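The Slow Science of Clean Cloth

How a small testing lab in Winwood came to doubt the care label

By Babita Srivastava

A care label has room for five symbols and, if the manufacturer is generous, one line of text. It says how hot the water may be, whether bleach is allowed, and how the item may be dried and ironed. It says nothing about water hardness, detergent dose or how full the drum should be. According to Deepak Tripathi, a textile chemist who runs the wash lab at Timent, those three variables account for most of the damage he is asked to explain.

Timent occupies the ground floor of a former bindery in Winwood. Its clients are hotels, clinics and rental laundries that want to know why a given batch of cloth failed early. The lab keeps seven washers, all front loaders, plumbed to a common supply that can be softened or hardened as a test requires. Each sample is weighed before the first wash and after every tenth one.

The central question is what a wash cycle removes. Soil is part of the answer. The rest is fiber. Every cycle flexes the yarn, and short fibers work their way to the surface and break off. Cotton sheds them as lint. Polyester sheds finer fragments, many of them small enough to pass through a household machine's filter.

Microfiber cloth presents a separate problem. The yarn is usually a blend of polyester and polyamide, split during manufacture into filaments much finer than a cotton fiber. The gaps between filaments draw in water by capillary action and hold dust mechanically. Fabric softener leaves a coating on those filaments, and the gaps fill. Cloth treated this way still looks and feels sound, and it will push water across a surface instead of picking it up. 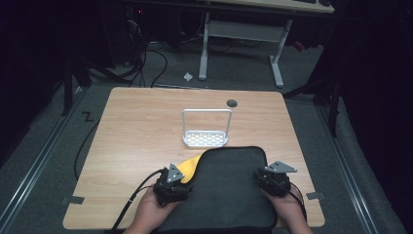 Padded gray fabric with a piped edge, and a corner of yellow cloth.

Padded and piped articles fail by a different route. The shell, the filling and the cord inside the piping can each shrink at a different rate, and the seam takes the strain. Anju Dixit, who handles seam testing at the lab, recommends measuring along the piping as well as across the face. A cover that has lost little on the face may have lost twice as much at the border, and the corners begin to pucker.

Her longest trial to date followed 117 padded covers from a single production run. Half were tumble dried on high heat and half were dried flat. The covers dried flat kept their seams through the end of the trial. In the other group, nine had open seams by the halfway mark, all of them at a corner.

Detergent dose is the variable that clients resist most. Kuldeep Bajpai managed linen for a hotel group before he joined Timent, and he describes the habit plainly. "When a towel came out gray, we added more," he said. "It came out grayer, so we added more again." Excess detergent does not rinse out fully in a standard cycle. What remains binds minerals and loosened soil and sets them back on the cloth. Laundry chemists call this redeposition. The usual treatment is two hot rinses with no detergent at all, followed by a return to a measured dose.

Pile fabrics show the effect early. The loops or cut ends stiffen as residue dries between them, and they lie down under pressure instead of springing back. Two-sided towels complicate the picture further. If the faces differ in dye, the darker one needs a wash fastness test of its own, and Dixit runs it against a strip of undyed multifiber cloth before the item goes near a full load. 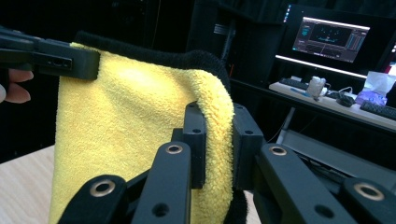

Should a new microfiber towel be washed before it is first used?
Wash it once, alone or with similar cloth, in warm water with a small dose of liquid detergent. The first wash carries off loose fiber and surplus dye. Leave out softener and dryer sheets.

Drying receives less study than washing, although the losses are comparable. Sơn Vương, the lab's instrument technician, fitted one of the dryers with a humidity probe in March and found that the timed program ran well past the point at which the load was dry. Overdried cotton becomes brittle and sheds more in the next wash. Overdried polyester builds up static and collects lint from whatever shares the drum. A sensor program corrects most of this, provided the sensor bars are wiped clean. Residue on the bars insulates them, and the machine then misreads the load.

The lab's reference text is a ring binder known as the Prinitz, after the supplier whose name is printed on its spine. It now holds 428 test sheets. Tripathi has resisted requests to condense them into a chart. His objection is that a chart would be read like a care label, with the conditions left off.

Clients do receive a single page with each report. It lists the water hardness, the dose, the load by weight and the drying endpoint, in that order. Temperature comes fifth.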